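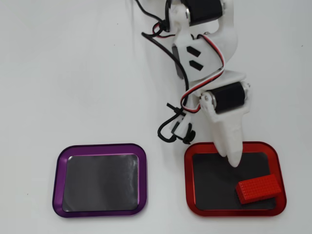 Page last modified: May 2019

4. Stated age limits and real choices

In this section we compare what the members of the agency said they wanted with the persons they agreed to meet. The data come from Briltano, an introduction agency in the city of Koter, which gave us access to 2,250 closed member files. Each file contains the first questionnaire, in which the member must write a lowest and a highest age for the partner, and the list of all introductions which were offered and accepted.

Of these files, 992 contain at least one accepted introduction and could be used for the comparison. The others were left out. Most of them belong to members who stopped paying before the first offer was made, and their questionnaires are often incomplete. Dhillon and Filali, who worked earlier with files of the same agency, kept the incomplete ones and filled the missing ages with the average. We did not follow them in this, and our results are therefore not fully comparable with theirs.

The first result concerns the men. Men under 35 wrote limits that were quite close to their own age, in both directions. In older men the upper limit moved slowly, and the lower limit almost did not move at all. This is the pattern which is usually reported, and it is often taken as proof that older men look for much younger wives. The accepted introductions give a weaker picture. Figure 2, printed with the other plots at the end of the full paper, shows the accepted age difference by the age of the man, and the line rises much less than the stated limits would let us expect.
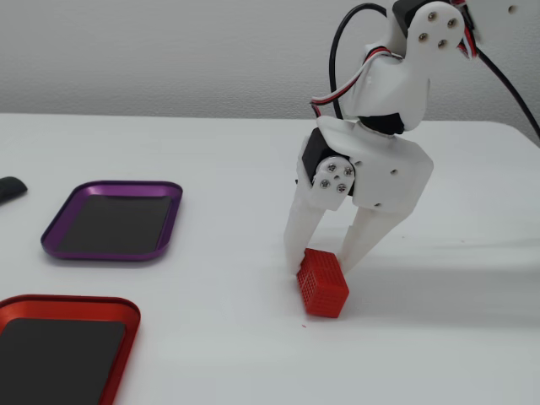 For the women the distance between words and choices goes in the other direction. Many wrote that the partner should not be younger than themselves, but then accepted a meeting with a man who was younger by roughly 2 years. In the interviews by Aishwarya Thomas, several women explained that they wrote the limit because the form asked for it, and that they did not think of it again. One of them said: "I put my own age there. It seemed polite."

We must be careful with the role of the agency itself. The introductions are proposed by an employee, and the employee has seen the questionnaire. Urio argues that such employees correct the wishes of rich clients without telling them, by showing first the candidates who are likely to say yes. We cannot test this with our files, as the order of the offers was only recorded from June of the second year. Income was also asked in bands that are too wide to separate the very wealthy members from the comfortable ones. The question of money is taken up again in Section 5.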